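Kids' Corner > Towns and Cities > Who Decides?

Who Decides What Gets Built? A Town Hall Explainer

Updated April 2020
Shares 18 | Comments 4

Print Listen Word List Next Story

Suppose you live in a town called Nakville. It has 3958 people in it, a river, two schools and a big grassy lot behind the library where kids play ball. The lot has a name, Simiyu Field, and the town owns it.

One morning there is a sign on the fence. It says a company called Valtia wants to buy the lot and put up apartments and stores. At the bottom, in much smaller letters, it says: "The town welcomes your views."

Does it? Let's find out how you could tell.

Who runs a town?

Most towns have a mayor and a council. Grown-ups in the town vote for them. The council is a group of people who meet, argue and then vote on things like roads, parks, trash pickup and buildings. In some towns the mayor has a lot of power. In others the mayor mostly runs the meetings and cuts ribbons, and a person called a town manager, who is hired for the job, does the daily work.

It's worth knowing which kind you have. When a mayor says "I will fix the playground," you can ask whether the mayor is even allowed to do that alone. Very often the council has to vote on it first. A promise about something you can't do by yourself is more of a hope.

What is a zoning map?

Towns keep a map that says what can go where. Houses here, factories there, stores along this street. This is called zoning. The idea is that you shouldn't wake up one day and find a cement plant next to your bedroom.

Simiyu Field is marked "park" on the map. So before Valtia can build, the council has to change the map. Changing it takes a vote, and before the vote there has to be a public hearing, where anyone can come and speak.

People sometimes talk about the zoning map as if it were carved in stone. It gets changed a lot. If somebody tells you, "Don't worry, that land is protected," ask what protects it, and who could undo that.

What happens at a public hearing?

You sign up on a sheet. When your name is called you walk to the microphone, say your name, and talk until your time runs out. In Nakville you get four minutes. Then the next person goes.

The council members listen, or look like they are listening. Usually they don't answer. This surprises people the first time. You ask a perfectly good question, and they say thank you and call the next name.

Can kids speak? In many places, yes, though you should check the rules for your own town. You don't have to be able to vote to have a view about a ball field.
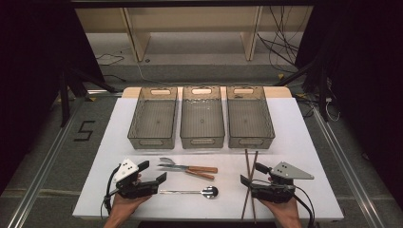

Three empty trays in a row.

Now for the tricky part. Say 18 people come to the hearing and more than 100 send letters. Most of them want to keep the field. Does the council have to keep it?

No. A hearing is for listening. The council can hear every one of those people and then vote the other way. That may sound unfair, and sometimes it is. But think about it from the other side too. The people who come to hearings are the ones who have a free evening, know about the meeting and feel upset enough to go. Somebody who works nights and badly needs an apartment might never get to the microphone. A full room tells you what the people in the room think. It can't tell you what a whole town thinks.

So be a bit careful with sentences like "The people have spoken." Which people? How many? Who asked them, and what was the question?

How to read what a mayor says

After the hearing, the mayor talks to the local paper. Our mayor is Gebremedhin Weldu, and this is what he says:

"We had a very productive meeting. We will look at every option, and we want what is best for all our residents."

It sounds nice. Read it again and try to find a fact in it. What was decided? When will they vote? What are the options? You won't find any of that. The mayor may be a kind person who works hard, and he may have good reasons to wait before he says more. Still, he has told you very little.

A few phrases turn up over and over in town news. "We are looking into it" can mean that someone is reading a thick report, or that it is in a drawer. "In the coming months" has no date in it. "Experts agree" should make you ask for the experts' names. And "creating jobs" is a good thing to promise, but how many jobs, doing what, and will they still be there after the building is finished?

Compare this: "The council will vote in July, and the report is at the front desk for anyone to read." You can check that. You can go to the front desk. You can wait for July and see.

What about the people on the other side?

Being doubtful only about the mayor would be too easy. The group that wants to save Simiyu Field has a flyer, and it says the apartments will "destroy Nakville forever." Forever is a long time. The flyer also says that over in Ritden, the next town, the same thing happened and everybody moved away. Did they? Ritden still has a school bus and a bakery, so somebody must be living there.

Valtia has a flyer too. It has a drawing of the new buildings with huge green trees. Trees take many years to grow that big. A drawing like that shows what the company would like you to think about.

Everyone in an argument picks the facts that help them. You probably do it yourself when you want to stay up late.

So how do you find out what's true?

Start with the agenda. This is the list of things the council will talk about, and it has to be put out before the meeting. It is dull to read – big decisions can look very small on it. Simiyu Field might be listed only as "Map change, Lot 4."

Then look for the minutes. Minutes are the written record of what happened, including who voted yes and who voted no. Before an election, council members will tell you what they care about. The minutes will tell you how they voted. If the two don't match, you have a good question for the next meeting.

You can ask to see the minutes at town hall or look for them on the town's website. If the person at the desk says they aren't ready, ask what day they will be, and write it down.

Word List
Agenda: the list of what a meeting will cover
Council: the group elected to make a town's decisions
Minutes: the written record of a meeting
Zoning: rules about what can be built where

Back to Towns and Cities | Next Story: Who Pays for the Sidewalk?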